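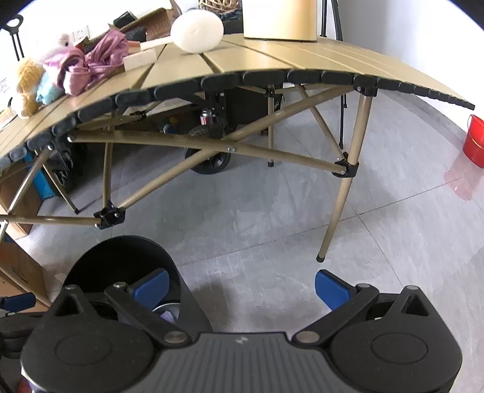

I spent Wednesday evening sorting out our household paperwork, mostly to find the receipt for the boiler repair. I didn't find it. I did find two years of water bills, a parking fine I had already paid and a letter from Flullex, who hold a small savings account I opened when I changed jobs and then forgot.

The letter said the bonus rate had ended in May. I had 2000 pounds in there earning next to nothing. I rang them and moved it into the account we use for car costs, and the whole call took less time than looking for the password.

After that I went through the direct debits. Four of them needed a decision. The breakdown cover with Bogdan is staying. The Skurine subscription has gone, as none of us had opened it since winter. The contents insurance with Gultlow was due to renew at 288 pounds, so I asked for a new quote with the bicycles taken off, and I'm waiting for that to come back. The last one was a magazine for my father, and I'll ask him before I touch it.
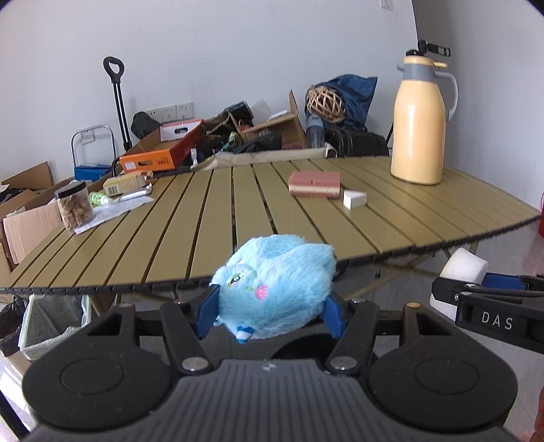 My friend Vasiliki Chrysikopoulos keeps all of hers in a single notebook, one page per company, with the renewal date written in the top corner. I've tried spreadsheets twice and stopped both times, so I've copied her method. Each page has the account number, the phone number and what we pay. When I ring anyone I write down the day and what they told me.

It took most of a pot of tea to fill in the first pages. Pensions are still in a carrier bag under the stairs and will have to wait for another evening. If the boiler receipt turns up in there, it gets its own page too.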